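Section 4. Setting up the cell and running your first cup job

By now you should have both arms bolted down and talking to the computer (if you don't, go back to Section 3, because nothing in this part will make sense without it). This is the section I rewrote the most, mostly thanks to Ieva Uibo, who built her own Tedach from my first draft and sent me two pages of complaints. She was right about nearly all of them!

What you're after is a stable little room for the arms to work in, a tray, and some cups. I call it the cup job, and I use it for every check after a rebuild.

4.1 Walls and table

1. Stand the two rear corner posts and slide the wall panels in. Start with the back one. If you do the sides first you'll be taking one out again.

2. Cover the panels with whatever you like. I went with flowered wallpaper and I still love it. Pull it tight at the corners and trim it before the paste dries.

3. Lay the tabletop. Mine has a gray marble pattern. Push it all the way back, then check that it doesn't rock at the front.

4. Run the aluminum rail along the front edge and hang the slotted cable duct under it. Leave the duct cover off for now.

NOTE: Don't fully tighten the mounting plates until you've checked the reach. I did, and spent an evening undoing 14 bolts.

4.2 Cables

1. Feed the gripper cables through the corrugated sheath before you fasten anything to the arm.

2. Start tying at the base and work up toward the wrist, keeping the ties loose.

3. Move the arm by hand (power off, please) through its whole range. Wherever the sheath pulls, give it more slack. A big floppy loop looks messy but it's much kinder to the connectors.

4. Snug up the ties and snip the tails.

CAUTION: Keep loose wire away from the elbows. An elbow will pinch a thin cable and keep right on going.

4.3 Checking the reach

1. Put the tray near the middle of the table, with one edge facing the back wall.

2. Stand a few cups on and around it. Mix clear ones with colored ones if you can, so you find out early what your cameras make of each.

3. Bring both arms in slowly with the Voten pendant at its lowest speed setting. You want each gripper to get down beside the cups with its fingers pointing at the table, one arm from the left and the other from the right.

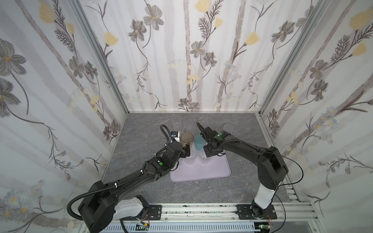

4. If one arm has to stretch out nearly straight to get there, slide its plate along the rail toward the middle and try again. I moved my plates 2 times before I was happy. Then, and only then, tighten everything.

5. Save the pose. I name mine "meet" because that's where the arms meet, but the software doesn't care.

NOTE: Leave more than 200 millimeters between the wrists when you save this pose. You can bring them closer once you trust your collision settings, and you won't trust them on day one.

4.4 The wrist cameras

This is the fun part, at least for me. I can stare at a wrist view for ages.

1. Clip the camera module behind the gripper fingers and plug it in.

2. Open the live view and tilt the module until both fingertips show up near the bottom. You need to see the tips and a good stretch of table past them.

3. Set the exposure by hand. Auto exposure hunts like crazy every time a pale cup slides by, and clear plastic is hard enough already.

4. Lay some cups on their sides, with the mouths toward the camera, and leave others standing at the back. If you can make out the rims of both kinds, you're in good shape. 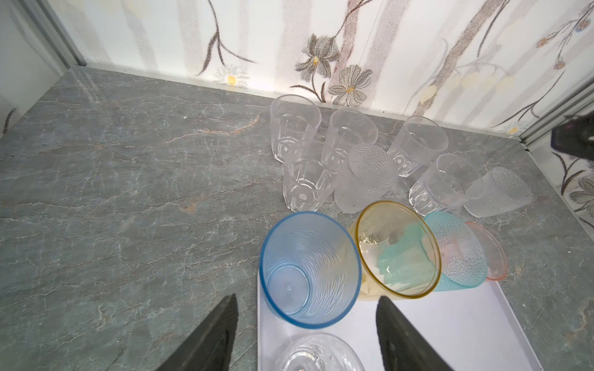 Fig. 4-2. Wrist view with the colored cups on their sides and clear tumblers standing at the back.

5. Save the camera settings under the arm's name. Mixing up left and right is the classic mistake here, and it gives you some very confident misses.

If the rims wash out, lower the exposure a step and look again. Ieva Org, my bench neighbor at the Sakalauskas workshop, hangs a sheet of baking paper over her lamp and swears by it. I tried it and it does soften the glare quite a bit.

4.5 Running the job

1. Clear out any tools you've left on the table and set up your tray and cups.

2. Load job 219 from the starter set. It's the slow one.

3. Keep one hand by the stop button and press start.

4. Let the first pass finish, even if it's ugly, and write down which cups gave it trouble.

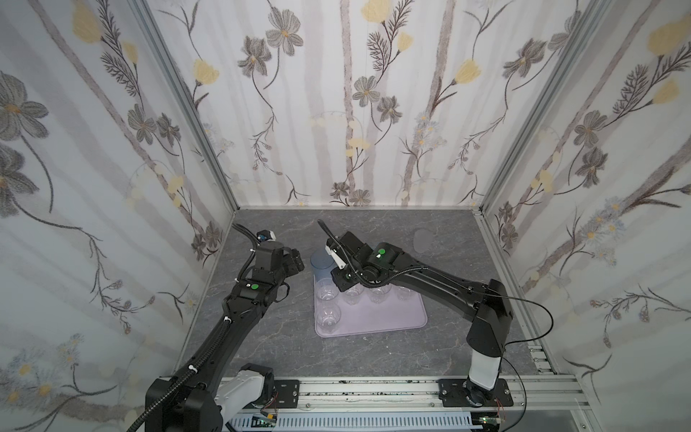

5. Repeat with the cups in different spots. Try a crowded row along the back of the tray too, where a gripper has to come down close to its neighbors.

CAUTION: Don't reach in to straighten a cup while the job is paused. Paused isn't stopped, and the arms will carry on from wherever they were. Hit stop, fix the cup, and start the job over.

Once you can run it several times without touching the stop button, put the duct cover on and move along to Section 5, where we get into stacking.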